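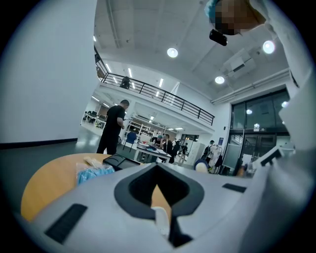
Teaching by hand: notes for the Sunday session
Speaker: Samina Jadoon. Slot is before lunch, so keep it moving.

Start with the question from the sign-up sheet: why are we still showing robots things by hand? Say that we tried writing the motions out first. The bagging task at Plindwood took 11 weeks to script and broke when the supplier changed the bag. After that we started recording people.

Two ways to do it. Remote control: you sit at a station and drive the arm, and the robot records its own joints. Hand-held: you carry the gripper, do the job yourself, and the arm learns from it later. We used both on Skuvell. Give the audience a second here, the names get mixed up.

Remote control first. Good points: what you record is something the arm can do. Bad points: it's slow, and people get tired. Huia Mahuika ran our station in July and her rule was no more than 44 minutes in the chair. Mention the lag problem on the Jukstead line only if asked.

Then hand-held. A new person is useful after one morning. The catch is that a person can reach in ways the arm can't, and we threw out some 8 percent of the early recordings for that reason. Tell people to move at the speed of the arm.

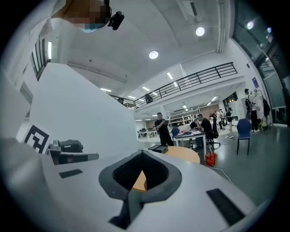

Where you record matters as much as how. Our first set was done in a closed side room with one table and one lamp, and the model did badly as soon as we took it anywhere else. Now we record in shared rooms and leave them as they are. People stand and check their phones, someone works at a desk with papers all over it, coats hang on the rack. The model has to learn that none of this is part of the task. Markers are the exception. Keep them flat and clean, and don't let a sleeve cover them.

Pause for questions here if we're ahead of time.

Mistakes to own up to:
Starting each recording with the gripper already closed. Cost us 7 days.
Letting each person choose their own order of steps. Pick one and write it on the board.
Keeping the failed tries in the same folder as the good ones.

Last part is the Wang comparison. Same task, half the recordings by remote, half by hand. Read the two results off the handout, then say that the mix did better than either one alone. Don't promise it holds for other tasks. We've only run it on this one.

Handouts are by the door. Huia has the spare clicker.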